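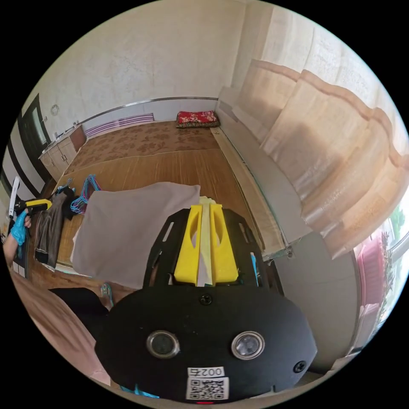 Back room, bed platform, August. Bamboo-look mat at the front, floral cover behind, grey cloth on top, red quilt in the far corner.

Workshop notebook, Divelside, entry 746

Morning, kettle on, window open as far as it goes. Today was meant to be the curtain linings, but the bed platform has been nagging at me all week so I gave in and did that instead (linings still in the bag by the door, sorry to whoever trips on them).

The thing I keep wrestling with is the join between the mat and the patterned cover. The bed goes right back to the wall and neither piece is big enough to do the whole of it, so there's always a line across where one stops and the other starts. The edge of the cover is paler than the rest and it wanders off in a curve however carefully I lay it. I've tried pulling it straight from the wall side and it just curves the other way! For now I'm leaving it. The two browns sit together much better than I expected when I first put them side by side, and the streaks in the mat run lengthwise so they don't fight with the flowers.

The plain grey cloth is the Bavon one, out of the second parcel. I wanted to see it over the mat before cutting anything. It's a taupe sort of grey, a bit warmer than the swatch card led me to believe, and I like it more for that. Left it hanging over the front of the bed to get an idea of the drop. Too long for my taste - I'd take 7 cm off and hem it by machine. Order number for more of the same is 3792, written here so that I stop hunting for the slip.

The red quilt stays folded in the far right corner, on the green-edged layer. I did think about bringing it forward, then decided I'd only have to crawl across and put it back again. The white and yellowish flowers are cheerful enough from where they are. If we do the Drunulach room in the same way I'd want a red in there too, maybe a smaller one.

Folding test for the grey, after lunch: thirds lengthwise then in half is neater than quarters, and it fits the shelf. Quarters leaves a fat lump at one corner. Did it three times to be sure and got a bit quicker each go.

Still to do:
Hem on the grey, once somebody agrees with me about the length
Ring Karamanlidis about a wider mat, ask what they charge for cutting
Tape for the underside of the mat, the thin sort
Curtain linings (I know, I know)

Half past four, stopped there. Pins are back in the blue tin, scissors are on the hook.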